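Keeping death notices and family cuttings
Workshop notes, Skonside Family Papers
Compiled by Frida Lund. Last revised 2022-05-28

Newsprint is the weakest paper in most family collections. It contains lignin, which turns acidic in light and air, and the acid moves into whatever the cutting touches. A death notice pasted into a Bible will mark the facing page within a few years. The notes below cover cuttings, funeral cards and the small objects kept with them.

Before you start
Photograph or scan every cutting, both sides, at the size it was printed. The reverse often carries part of an advertisement or a shipping column that will date the paper when the clipper has not. Name the file with the surname, the newspaper and the year, in that order. If the year is a guess, put a question mark in the catalogue and leave it out of the file name.

Copy the text by hand or by keyboard as a second record. Keep the original spelling of places and ships.

Boxes
Use acid-free card for paper. Metal is acceptable for small objects if it is clean, free of rust and kept in a room with steady humidity. Shoe boxes are acidic and should be replaced.
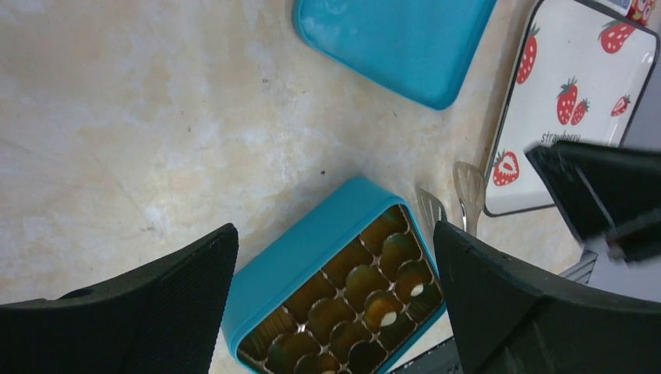
Teal box, lid off.

Do not fill any box so tightly that the contents bend. Part-filled boxes need a folded sheet of acid-free tissue at one end to stop folders slumping.

Flattening
Old folds should be opened slowly. Lay the cutting between two sheets of blotting paper, place a sheet of glass on top and leave it for 2 days. Do not iron it. If the fold has already split, put both parts in one polyester sleeve and leave them unmended. Household sticky tape goes brown and cannot be removed without loss. 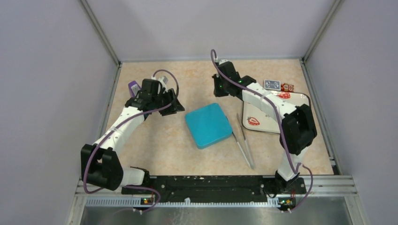

Brittle cuttings shed flakes whenever they are handled, and a flake may hold part of a name or date. Clear the table first and switch off any fan. Plain walls at the back and on both sides of the work surface, as in this set-up, are useful for keeping draughts off loose paper. The surface itself could be better: on a mottled beige top a fragment of yellowed newsprint is easily lost, so put down a sheet of dark card and work on that. Label in soft pencil only and keep marker pens off the table.

Ink and pencil notes
Many cuttings have a date or relationship written in the margin. Never trim this. Ásdís Toft once identified a harbour engineer's second wife from the word "aunt" on the edge of a funeral report, which no parish register had given her.

Small objects
Mourning brooches, buttons, watch keys and lapel badges should be kept apart from paper and from each other. Wrap each in unbuffered tissue and tie on a numbered card label that matches the catalogue entry for the person.
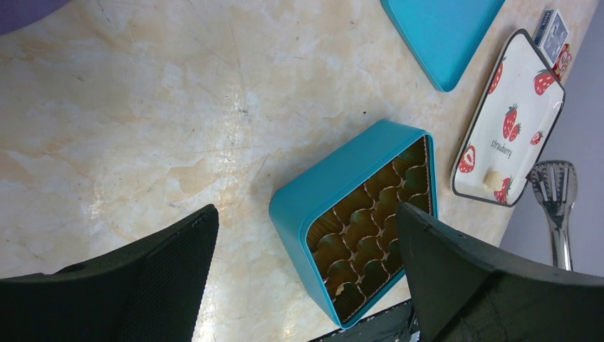
A divided box is convenient for objects of this size, provided the dividers are safe. Confectionery packaging needs work first. Fluted paper cups like the ones in the square teal tin are of unknown acidity and should be lifted out, and the small pale piece lying in one of them, whether crumb or torn liner, is the sort of thing that has to go before anything is stored. Food residue brings silverfish. Wipe the inside with a barely damp cloth, dry it overnight and line it with fresh tissue.

Checking
Inspect all boxes each August. Look for rust, a sour smell, and fine dust in the corners. Replace any tissue that has discoloured and write the date of the change inside the lid, in pencil.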